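换季护肤碎碎念：我终于找到一支愿意用完的洁面膏

2025年3月6日

先说结果：Dilov 那支燕麦洁面膏，我已经用到要从管子尾巴往前卷着挤的程度了！对我这种洗脸产品永远剩半支的人来说，太难得了。

我的皮肤是T区出油、两颊干，冬天暖气一开，鼻翼两边就起皮，粉底一上去全卡在那里。之前用的是 Bollham 的泡沫洁面，夏天我很爱它，洗完清清爽爽，可是去年九月以后就越洗越紧，洗完脸得小跑着去找面霜。后来 Kaja Baranauskienė 在她的博客底下回我留言，说别急着换面霜，先换洗面奶试试。我听了，然后就一头栽进来了。

这支膏体是奶白色的，挤出来有点像稠一些的酸奶，里面看得到细细的燕麦碎，不过上脸完全不刮。我的用法是脸打湿一点点，手上也只沾一点水，先从额头和鼻子开始揉，最后才带到两颊。它几乎不起泡，头几天我老觉得没洗干净，还偷偷用化妆棉擦了一遍检查（棉片很干净，我服了）。冲掉以后皮肤是软的，摸起来有一层薄薄的润，又不是那种滑溜溜冲不掉的感觉。

味道也要夸！淡淡的谷物香，有点像刚泡开的麦片，过一会儿就没了。对香精敏感的朋友可能会喜欢，我自己平时是香味爱好者，居然也没觉得无聊。

卸妆方面别指望太多。防晒和薄薄的底妆没问题，防水睫毛膏它搞不定，我还是先用 Söderlund 的卸妆油，再用它洗第二遍。早上的话单用它就够了，有几天起晚了我甚至只用清水，脸也没闹脾气。

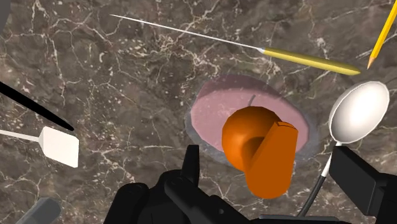
用到第14天左右……不对，我翻了一下记事本，就是第14天，鼻翼那圈皮不见了。那天我上的是平时最容易卡粉的 Ellano 粉底液，下午照镜子居然还是服帖的，高兴得立刻给 Vittoria Cirillo 发了张自拍，她回我一句“你换粉底了？”，哈哈哈没有，是换洗面奶了！

小缺点有两个。盖子是旋的，手湿的时候很难拧，我好几次差点把它掉进洗手池。还有就是管口容易积一圈干掉的膏，要时不时擦一下。

下一支我已经买好了，顺手还带了他们家的燕麦面膜，等我多敷几次再来写。如果你也是外油内干，又用过别的不紧绷的洁面，请一定留言告诉我，我现在对这个话题兴致特别高！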